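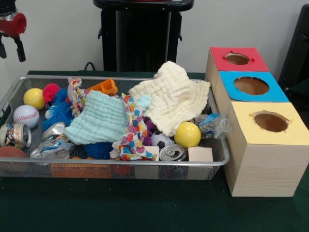

Toys in a wire-mesh tray, with a wooden sorting box alongside.

Gresine for tablet and phone - review

Gresine is a puzzle game published by Vasel, in which the player directs parcels through a railway yard before the evening train departs. The edition reviewed is version 3.2, obtained from the Tomthorpe games catalogue, where it holds 3252 user ratings.

The game contains 60 levels, divided between four yards. Each level opens with a plan of the tracks, and points are changed by a single tap. The first yard serves as a tutorial and may be completed in one sitting. Difficulty rises sharply at level 17, where two trains share a platform and the undo button is withdrawn. Younger players may require assistance from that stage onwards.

Controls are responsive on a tablet. On a smaller phone the points stand too close together, and the zoom setting is not retained between levels. The music, supplied by De Smet, is pleasant but repeats frequently - it may be switched off separately from the sound effects.

The free edition includes the first 16 levels and displays an advertisement after each. A single payment removes the advertisements and opens the remaining yards. Progress is stored on the device only, and players who change handset must begin again. The publisher should address this in a future update.

Gresine is recommended for tablet owners who enjoy unhurried puzzles. Phone users are advised to try the free levels before making a purchase.

Rating: 4 out of 5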